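4.2 Where the sideboards ended up

I went into this part of the study thinking the dining room would win easily. A sideboard is dining furniture, after all, and the Undby (the lower, wider one of our two pieces) was sold that way from the start. But when I sat down with the 271 household replies from Oltley, the piece had wandered all over the house. Hallways were popular, and so were bedrooms, and 11 households had put theirs in a bathroom, which I did not see coming!

The Donnelly stayed put more often. My guess is that its height has a lot to do with it – people told us again and again that it felt "too much like a cabinet" to go under a window, so it got a wall to itself in the room where they ate. We asked about doors and drawers too, and drawers came up far more in the comments. People love a shallow drawer near the top. They love it so much that several wrote in the margins of the October form, where there was no box for it, and I had to go back and read those by hand.

One thing I'd do differently is the wording on finish. We used the maker's names from the Lindomden catalog, and plenty of folks simply wrote "brown" next to them.

Figure 3. Toy kitchen utensils and play food on a white tabletop.

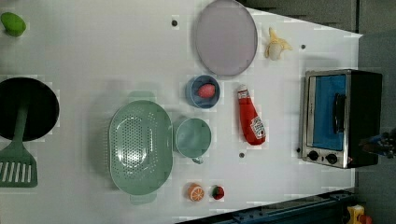
So which room should a sideboard be designed for? Going by these replies, I'd design for the hallway first, with a depth that lets someone squeeze past carrying groceries, and let the dining room take care of itself. The 17 households that owned both pieces are treated separately in 4.3, as their answers don't sit well with the others.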